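Grasp pose jitter on wrist camera, tray to socket

Stirko Users > Perception and Planning

gridbolt
We have a cell that moves parts between a kitting tray and an open desktop workstation chassis. Wrist camera, pose estimate from a Gronine template matcher, planner is stock Stirko. The CPU pose in the tray nest is stable. The socket pose is not. Over 300 repeated estimates with the arm parked, yaw wanders enough that the insertion check rejects one in five. Same exposure for both. Has anyone tuned the matcher for sockets, or is this the wrong tool?

pelham_k
What is the matcher locking on to? The retention frame is shiny and the lever changes the outline depending on where it sits. If your template was built with the lever down and it's up at run time, you get two candidate fits and it flips between them.

gridbolt
Template was built from CAD, lever down. At run time it is up. I will mask it.

oldservo
Masking the lever treats the symptom. Stop estimating the socket directly. Fit the board from features spread across it (memory slots, expansion slot), then apply the known offset to the socket. Longer baseline, less yaw error.

pelham_k
Disagree. Board offset is only as good as your CAD, and boards flex. You still want a local correction at the socket before you go down.

oldservo
Flex shows up in Z, and he's complaining about yaw.

tarn
Both, in sequence. Coarse from board, fine from socket with yaw clamped to a narrow window around the coarse value. In Huerta you do this with a prior on the second stage. In Stirko you have to write the node yourself, but it's short.

gridbolt
Tried tarn's version. Lever masked, coarse fit on the memory slots, fine fit with yaw clamped. Rejections went from one in five to four in 300. Cycle time is up by some 30 ms, fine for us. Remaining failures all have the fine stage sitting hard against the clamp, so I suspect glare.

pelham_k
Log the residual on those four. If it's glare, the residual should be high on one side of the frame only.

oldservo
Also check your exposure. You said it's the same for tray and socket. Ours was set to 2000 microseconds for the tray and was far too long for bare metal.

gridbolt
Residual is one-sided on three of the four. Dropped the exposure for the socket view and left the tray alone. Will run the full set again and post numbers. For the fourth I have no explanation yet.

tarn
Watch out for the planner. Stirko caches the scene transform and won't refresh it between stages unless you clear it. Graniron patched this in their fork in August, ticket 3565. The main branch still has the old behaviour.

gridbolt
Thanks, we're on main. That could be the fourth one. Layout for reference, tray fixed to the slatted panel on the left and chassis on the right, so both stages run without moving the base. I'm keeping the tray nest as the origin for now and will only change it if the cache fix does nothing.

Last updated: 2 Dec 2022

Related topics
Clearing the scene cache between planning stages
Hand-eye calibration drift after a gripper swap
Huerta priors: how narrow is too narrow?
Picking memory modules from a slotted holder
Gronine templates from CAD or from captures

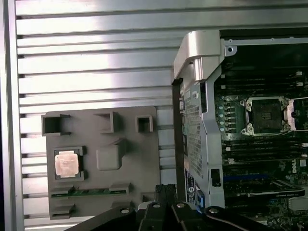
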